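Budgeting for a two-handed demonstration bench: what am I leaving out?

Posted by Mesfin Tefera, 6th May

I have to put in an equipment request for a bench where an operator records two-handed tasks with a pair of hand-held grippers. The recordings will be used to train a fixed two-arm cell we expect to take delivery of in August. The arms are already funded and are outside this request.

Current list:

Hand-held grippers, wired, one pair (Serimar quote): $3130
Bench frame with aluminium rail: $600
Desktop computer: reuse existing
Task objects, small racks and hooks: $484

Should I be allowing for spares, and is there any labour or furniture cost that people usually miss? The request can't be amended once it's in. Wireless grippers were also quoted by Branon but I left them off on price.

Anum Sandhu

Your list covers the capital items and very little of the running cost. Go through it by category before you submit.

Fingertips
Treat these as consumables. Soft tips wear and tear at the base, and a worn tip changes the grip enough that your later recordings won't match your earlier ones. Budget 4 spare sets per pair for the first year. Ask Serimar whether tips are sold separately or only with the finger.

Marker plates
If your grippers are tracked by printed dots, get a spare plate for each hand and keep them flat in a drawer. A scratched plate shows up as dropped tracking, and you will lose an afternoon blaming the software.

Cabling
Wired is fine at a fixed bench. Allow for one spare cable per hand, coiled if the maker offers it, plus strain relief at the frame. Route the floor cables before anyone sits down to work.

Work surface
Foam board taped to the table is cheap and gives a plain background. It marks easily, so buy it by the pack and write the replacement date on the back.
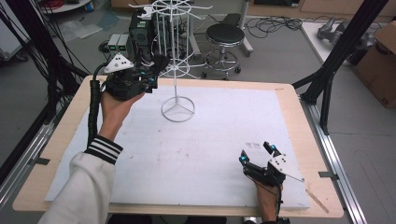
Labour
The largest line on our budget by the second quarter. Include operator hours, reset time between takes and someone to review the recordings. Reset time for anything with hooks is longer than the take itself.

Seating
Get a height-adjustable stool. It comes out of a different cost centre at most places, so check yours.

Arsalan Lashari

Wired is the right call. We bought Kakakhel wireless units and spent the savings on batteries.

Kamran Naqvi

Agree with Anum on tips and labour. One addition: confirm that the jaw opening of the hand-held units matches the grippers on your arms before you sign. Ours were from different suppliers and the stroke differed, and we paid for adapter fingers out of the maintenance budget. Get the figure in writing with the quote. Freight and import charges should be a separate line too.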